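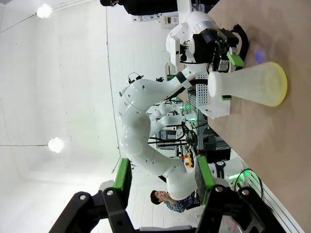

Re: [양팔셀] 삼각플라스크 파지 중 보호정지, 그리고 재개 문제

받는 곳: 양팔셀 운영 메일링 리스트
보낸 사람: Celeste Carrilho
날짜: 2024년 11월 30일

Mudassar Qureshi 님이 쓰신 글:
> 플라스크 옮기기 작업에서 오른팔이 또 보호정지에 걸렸습니다. 로그를
> 보면 그리퍼가 닫히는 도중에 힘 한계를 넘긴 걸로 나옵니다.
> 한계값은 38에서 47로 올려 둔 상태였고요. 값을 더 올리면 되는 건지,
> 아니면 파지 위치가 문제인지 의견 부탁드립니다.
>
> 그리고 이게 더 신경 쓰이는데, 정지를 풀었더니 재개 버튼을 누르기
> 전에 손목이 조금 움직였습니다. 저만 본 건 아니고 Abílio 님도 옆에
> 계셨습니다. 다친 사람은 없습니다.

Mudassar 님, 로그까지 붙여 주셔서 정말 고맙습니다! 주말인데도 너무 궁금해서 결국 처음부터 끝까지 다 읽었어요. 이렇게 깨끗하게 잡힌 기록은 오랜만이라 솔직히 좀 신이 났습니다.

먼저 질문하신 한계값부터요. 더 올리지 말아 주세요. 오히려 38로 되돌려 놓는 게 맞다고 봅니다. 힘 곡선을 펼쳐 보면 두 손가락이 같은 순간에 닿지를 않아요. 한쪽 패드가 먼저 닿고, 플라스크가 밀리면서 기울고, 그다음에 반대쪽이 닿는데 그때는 이미 목이 아니라 원뿔 경사면을 누르고 있습니다. 경사면이니까 조일수록 물체가 미끄러져 빠지려고 하고, 제어기는 그걸 따라가려다 한계를 넘깁니다. 47로 올리셨을 때 정지가 조금 늦게 걸린 것도 이걸로 설명이 돼요. 똑같은 실패를 더 세게 하고 있었던 셈이죠.

제 생각에는 파지 높이를 목 쪽으로 올리고, 닫는 속도를 첫 접촉 전까지만 낮추면 꽤 좋아질 것 같습니다. 손목 카메라 보정도 의심하고 있어요. Clerkico에서 온 새 브래킷으로 바꾼 뒤에 보정을 다시 했는지 기록을 못 찾았습니다. 혹시 하신 분 계시면 날짜만이라도 알려 주세요.
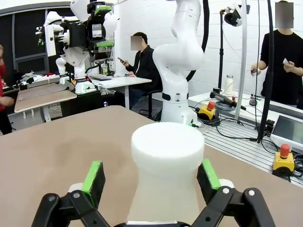
이제 재개 문제인데, 저는 이쪽이 훨씬 중요하다고 생각합니다. 로그에서 정지 해제 신호가 들어온 시점과 서보가 다시 켜진 시점 사이를 보면, 우리 쪽 작업 큐(Gukel)가 비워지지 않은 채로 남아 있습니다. 정지 직전에 내려간 손목 보정 명령 하나가 그대로 들어 있다가, 서보가 살아나자마자 실행된 거예요. 지연은 1,000밀리초로 찍혀 있는데 이건 우리가 예전에 넣어 둔 재시도 간격하고 딱 맞습니다. 이 숫자를 보고 혼자 박수를 쳤어요. 범인이 거의 자기 이름을 적어 두고 간 수준이라서요.

움직임이 작았다고는 해도, 그 순간 누군가 그리퍼 사이에서 플라스크를 빼고 있었다면 이야기가 달라집니다. 정지를 해제하는 것과 동작을 재개하는 것은 따로여야 하고, 사람이 두 번째 조작을 하기 전에는 아무것도 움직이면 안 됩니다. 그래서 월요일까지 이렇게 했으면 합니다.

1. 재개 수정본이 올라올 때까지 해당 셀에서 자동 재시도 기능을 끕니다. Henrique Guerreiro 님께 설정 변경을 부탁드려 두었어요.
2. 보호정지가 걸리면 물체를 손으로 빼기 전에 비상정지 버튼을 누릅니다. 보호정지만 걸린 상태에서는 손을 넣지 않습니다.
3. 해제할 때는 한 사람이 조작하고, 그 사람이 팔 옆에 있는 사람들에게 소리 내어 알립니다.
4. 힘 한계값은 38로 되돌립니다. 바꾸고 싶으면 리스트에 먼저 써 주세요.
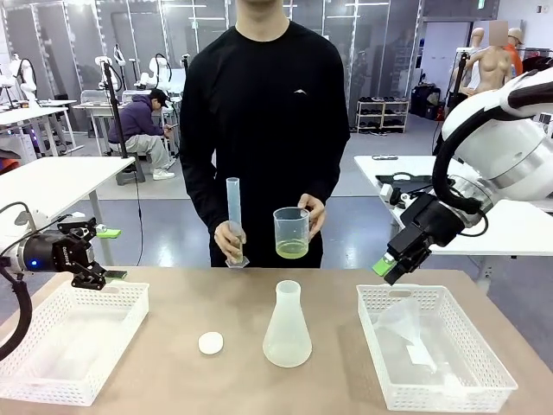 액체가 들어간 용기는 수정본 확인이 끝날 때까지 사람이 직접 옮기는 걸로 하고, 로봇에는 빈 플라스크와 뚜껑, 깔때기만 맡기는 게 좋겠습니다. 비커나 눈금실린더는 파지 데이터도 아직 부족하니 급할 게 없어요.

수정본은 제가 초안을 써 놨습니다. 정지 신호가 들어오면 큐를 통째로 비우고, 해제 뒤에는 현재 관절 위치를 새 목표값으로 다시 읽는 방식이에요. 시뮬레이터에서 일부러 손목 명령을 남겨 두고 정지를 걸어 봤더니 3번 모두 팔이 가만히 있었습니다. 예전 코드로는 3번 모두 움직였고요. 재현이 이렇게 잘 되는 버그라니 얼마나 고마운지 모릅니다! 다만 시뮬레이터에는 실제 브레이크 해제 지연이 없어서, 실기에서 다시 봐야 합니다. 물체 없이, 속도 제한을 건 상태로요.

Leonor Barros 님, 예전에 Stoica 셀에서도 해제 직후에 팔이 살짝 처진다는 이야기를 하신 걸로 기억하는데, 혹시 같은 큐를 쓰는 버전이었나요? 중력 보상 쪽 문제였다면 이번 건과는 별개겠지만, 로그가 남아 있으면 꼭 보고 싶습니다. 압축해서 보내 주시면 제가 시간축 맞추는 건 알아서 할게요.

Mudassar 님께는 한 가지만 더 여쭤볼게요. 손목이 움직인 방향이 닫히는 쪽으로 도는 방향이었는지, 반대였는지 기억나시나요? 남아 있던 명령의 부호와 맞는지 보려고요. Abílio 님도 보셨다니 두 분이 따로 적어 주시면 제일 좋습니다.

초안은 저장소의 stop-queue-flush 브랜치에 있습니다. 리뷰 환영이고, 특히 해제 뒤 상태 전이 부분을 매섭게 봐 주세요.

Celeste

P.S. 패드 마모 확인용 점검표는 Flutberg 폴더로 옮겼습니다. 예전 링크는 안 열려요.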